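Balier Kitchen Share – Frequently Asked Questions

Last updated October 31, 2025

What is the Kitchen Share?

A lending collection for kitchen equipment. Members borrow pots, pans, baking tins, strainers, canning gear and small appliances, then bring them back. The collection has 1,000 items, from single measuring cups to a cider press.

Where are you?

In the ground floor unit at 138 Egger Street, next to the Ronden bus stop. The entrance is on the parking lot side. The door facing the street belongs to the tailor.

Do I have to live in Balier?

No. Anyone with an address in Balier, Arnus or Ronden can join. If you live farther out, write to Regula Frei at the membership desk and she will tell you if there is room.

How do I join?

Fill out the form at the front desk and bring a photo ID and something with your address on it. A phone bill or lease is fine. Your card is ready the same day.

Is there a fee?

Membership is free. The cider press and the two large dehydrators need a refundable deposit. Nothing else does.

How many things can I borrow at once?

Six. A set counts as one item, so a canning kettle with its rack, lifter and funnel uses up one of your six.

How long can I keep things?

Two weeks for most items. Appliances go out for one week. You can renew once online if no one else has a hold on the item. Holiday baking tins can't be renewed in the winter months.

Can I reserve something ahead of time?

Yes, through your account. Holds stay on the pickup shelf for three days and then go back into the collection. In September the canning gear goes fast, so place the hold early.

What happens if I am late?

We send a reminder the day after the due date and another a week later. There are no late fees. After the second reminder your account is paused until the item comes back.

What if I break or lose something?

Tell us when you return it. Normal wear is expected – handles loosen, coatings wear down. For a lost item or serious damage we ask for the replacement cost, which is listed in the catalog entry. Fabian Kälin handles repairs and may be able to fix it first.

How clean does it have to be?

Clean enough to cook with. Wash everything in hot soapy water, dry it fully and put it back in its bag or box. Items returned dirty will be handed back to you to wash.

Strainers and graters need a closer look. Starch and seeds get stuck in small holes and harden there. Soak the piece, then brush it from the back. Hold it up to a window before you pack it.

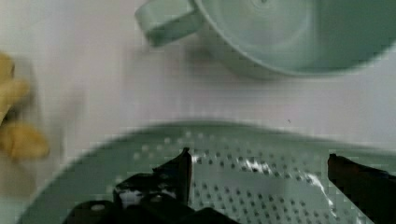
Mint-green strainer, seen from above.

Can I put borrowed items in the dishwasher?

Check the tag. A blue tag means yes. A red tag means hand wash only, and that covers all cast iron, all knives and anything with a wooden handle. If the tag is missing, wash by hand and let us know.

Do you take donations?

Yes, on the first open day of each month. Items should be complete and in working order. We can't take scratched nonstick pans, chipped enamel, pressure cookers without a manual, or glass lids that don't match a pot. Edeltraud Lehner looks over every donation and will give back what we can't use.

Do you run classes?

A few each year. Yesenia Londoño teaches basic canning and a short session on sharpening knives. Sign-up is at the front desk, and each class is limited to eight people.

Who do I contact with other questions?

Leave a message on extension 102 or stop by during open hours. Catalog corrections go to Ingeborg Leitner. Please include the item number from the tag.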